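Pre-release checklist: simulated two-hand tabletop task, planner and perception build 31 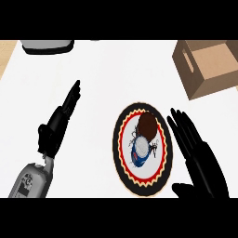 Plate task in simulation, both hands beside the plate, can on its side.

Project: Vurkurmont
Checked by: Valbona Softić
Date: August 2021
Marks: OK / FAIL / OPEN. An item with no log attached is OPEN, whatever the developer says.

1. Scene loads from a clean install - OK
Loaded on the Gedosa machine and on mine. The old lighting file is still in the folder. Please delete it.

2. Object poses match the planner's world model - OPEN
They match at start-up. I was told they also match after contact, but the log I was sent stops before contact.

3. Can found when lying down - OPEN
The detector was tuned in March on upright cans. A tilted can with its lid showing is a different problem, and one good run doesn't settle it. I want 40 runs with the angle changed each time.

4. Touching objects kept separate - FAIL
With the brown round item up against the can lid, Pesier merged the two into one blob in 11 of the 40 runs supplied. The release note calls this "rare". Change the note or fix the merge.

5. Plate pattern ignored by the grasp finder - OK, with doubts
The zigzag border and the thin black twig drawings gave no false edges this time. Try a plain plate as well, so we know the filter is doing the work.

6. Hand-to-hand collision check switched on - OK
On by default at last. It can still be turned off from the command line without a warning - add one.

7. Clearance between fingertips and plate rim - OPEN
The right fingertips sit very near the rim. The planner reports a safe gap, but it takes that gap from its own model, so it is marking its own homework. Measure it from the simulator's contact data.

8. Objects at the edge of view - FAIL
The cardboard box is only partly in view and the planner treats the missing part as free space. Same for the grey object at the far side. Unknown must mean blocked.

9. Stop command - OK
Both arms stopped within 5 control steps. Tested mid-reach only. Repeat while holding something.

10. Same seed, same result - FAIL
Two runs of Ông with one seed gave different paths. Until that is fixed, I don't put much weight on any success rate in this build.

Result: not cleared for the real arms. Items 4, 8 and 10 to be fixed and rerun in full. Send raw logs, please, no summary videos.

V. Softić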